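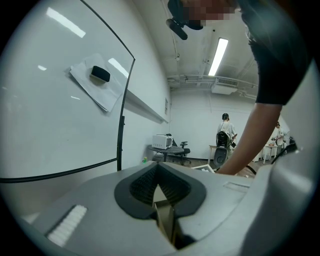
Grellummont Apology Diaries

Short diary entries by adults about apologies they gave, received, or decided against. The entries were written at home over eight weeks, coded by two readers, and released as one CSV file plus a codebook.

The release has 412 entries from 159 people. One row is one entry.

Maintainer: Saimi Nieminen
Coding: Oliwia Górecki and Abílio Gouveia
Study design and recruitment: Celeste Huenchumán
Scripts: Szymon Piątek

What is in the folder

entries.csv is the main table. Start with it.
codebook.txt gives every code, its definition, and the notes the coders made when they disagreed about it.
prompt.txt is the exact wording participants saw.
check.py reads the table and reports missing values, bad codes, and entry IDs that appear twice.
changes.txt is the change log.

The file is UTF-8 with commas as separators and double quotes around free text. Some entries contain line breaks. Spreadsheet programs usually handle these if you open the file through the import menu. Splitting the file on line endings will break it.

Background

Most of the questionnaires we looked at ask people how they usually apologize, or how easy they find it to forgive. We wanted single occasions, written down within a day or so, including the small ones. Being late to pick someone up, snapping over the dishes, forgetting a name. People tend to leave these out when asked to look back over a year.

Recruitment was through notices in two public libraries and the newsletter of Omton, a listening line for people going through a separation. This matters for how you read the data. A good share of the writers were separated or in the middle of separating, and there are many entries about ex-partners and in-laws. It is not a sample of adults in general and should not be used to say how common any kind of apology is.

The prompt

Participants got the same prompt each week:

"Think of a time in the past day or two when someone said sorry, or could have. Who was there? What was said, as close to the words as you can get? What did you do next?"

They could skip any week. Many did. One entry is the minimum for being in the file, and most people wrote more than one.

Columns

There are 12 columns.

entry_id: unique for each row.
person_id: the same for all entries by one writer. The numbers were shuffled and say nothing about the order of sign-up.
week: 1 to 8, counted from the writer's own start.
role: gave, received, withheld, or witness.
relation: partner, ex_partner, parent, child, sibling, friend, coworker, stranger, other.
channel: in_person, phone, text, letter, none.
words_quoted: yes if the writer gives the apology in direct speech.
reason_given: yes if the apology came with an explanation.
repair_offered: yes if the person offered to do something about it.
reply: accepted, brushed_off, refused, silence, unclear.
mood_after: the writer's own rating from 1 (worse) to 5 (better). May be blank.
text: the entry itself, after editing for privacy.

Notes on some of the codes

"Withheld" is for cases where the writer thought about apologizing and did not. It does not cover cases where the writer believed the other person owed an apology. Those are coded as "received" with channel "none". This confuses people, and we would name it differently if we started over. We kept it so the released file matches the codebook used during coding.

"Brushed_off" is for replies such as "don't worry about it" or "it's fine." Oliwia first coded these as accepted and Abílio coded them as refused when the rest of the entry sounded cold. They settled on a separate code. If you need a two-way split, decide for yourself where it belongs and say so when you report results.

"Silence" means the other person was there, or got the message, and gave no answer. For text messages it means no answer by the time the entry was written. An answer may have come later.

Reason_given is not a judgment on the reason. "I'm sorry, I was tired" and "I'm sorry you took it that way" are very different things to hear, but only the first has a reason in it. The second has no code of its own. Several are in the file and you can find them by searching the text.

Coding

Both coders read every entry separately and then met to go through the ones where they differed. The table holds the final codes. The separate first-round codes are not included; write to Saimi if you need them for an agreement study.

Mood_after was never changed or filled in. A blank means the writer left it blank.

Privacy editing

Names of people were replaced with letters, starting again from A in each entry, so A in one entry is not A in the next even for the same writer. Towns, employers, and schools were replaced with a general word in square brackets. Where an entry described a medical condition in a way that could point to someone, the detail was taken out and marked [removed].

Spelling and grammar were left as written, swearing included.

Every writer agreed to public release of the edited text and was shown their own entries first. Entries that writers wanted kept out are not in the file and are not part of any count given here.

Please do not try to work out who anyone is. If you recognize yourself or someone you know, write to Saimi and the row will be taken out of the next version.

Content warning

Some entries deal with cheating, drinking, threats, and fights over custody. They are not tagged. If you plan to use the file in a class, read the entries you pick before handing them out.

Known problems

The other person's side is always missing. A reply coded as "accepted" means the writer took it that way.

Week 1 entries are longer than the rest. People seem to have saved up something to tell, and a few of the events are clearly older than two days. We kept these and did not mark them.

Writers who use "sorry" to mean "excuse me" have some entries under relation "stranger" that are barely apologies at all. Filter by hand.

Entries were all written in English. For some writers it was a second language, and we did not record which.

Running the check

You need Python 3 and nothing else. From the folder, run:

python check.py entries.csv

It prints one line per problem and stops with "done". Blank values in mood_after are listed as notes and can be ignored.

Related files

The Cillow reading tool can load the table directly if you rename the text column to "body". An earlier pilot, known as the Rutkowska set, used another prompt and had no weekly schedule. Do not merge the two. The role codes look the same but were defined differently.

Use and credit

Free for research and teaching. Please name the Grellummont Apology Diaries and the version number from the change log. When quoting an entry, give its entry_id and leave the square brackets as they are.

Corrections are collected through the year and go into a new version each October. Requests to remove a row are handled as they come in.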